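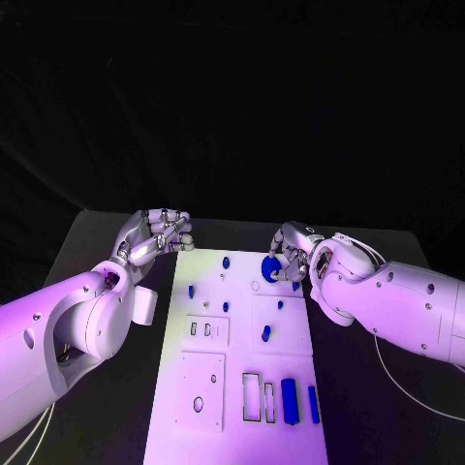

Just give up on the bedroom and sleep in the hallway, wrote one reader after my last column on night shifts, it's the only room in the house without a window. I laughed, and then I went and lay down in the hallway to see. Bit draughty, but I've had worse.

I've been working nights at a bakery in Cadport for 18 months now. The work itself I love. You clock off at six in the morning smelling like fruit toast, the servo is just opening its coffee window, and the whole main street is yours. It's the bit after that's hard – going home to bed while the sun comes up over the neighbours' roof and straight onto your pillow.
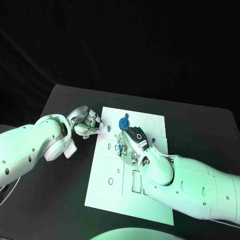 By Tess Halloway, Contributing Writer
May issue

My first flat was in Dromano, upstairs, facing east, with those vertical blinds that clack every time a truck goes past. I taped foil to the glass. It worked a treat until the landlord drove by and wanted to know what I was growing in there! Then I bought an eye mask, which ended up around my neck by nine every morning, and a second eye mask, which went the same way.

The bus didn't help. The 771 stops right outside (well, it idles right outside) and in summer I'd be lying there with the window open, 20 minutes from anything like sleep, listening to school kids argue about chips.
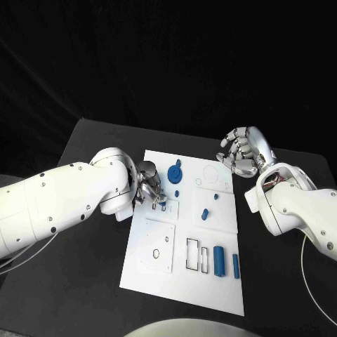
This page was last updated in May

So I moved. The place in Plevance is smaller and the kitchen is frankly ridiculous, but the bedroom faces south and there's a whopping great gum tree next door. I still wake up at lunchtime more often than I'd like. What's changed is that I don't get cranky about it any more. I get up, eat something plain, read a few pages of whatever's beside the bed and try again. Some days it's two sleeps of three hours each and I've made my peace with that.

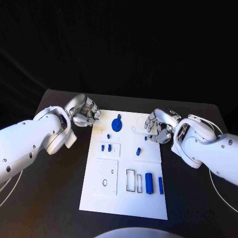
Bedrooms for day sleepers need more cloth than you'd think. I bought mine as narrow as I could get away with, to save a few dollars, and the light came in down both sides like someone had left the fridge open. What you want is black fabric like the stuff hanging behind that grey table, going well past the edges of whatever you're trying to cover. Mine are a dull navy, and they now overlap the wall by 16 centimetres a side. Mum hemmed them on her dining table over a long weekend and I paid her in finger buns.

My roster changes again next month, back to days for a while. I'm not sure I'll know what to do with an evening.

More from this issue
Prieto by slow train
Finger buns: a defence
What the neighbours hear when you vacuum at midnight
Your letters: naps, good and bad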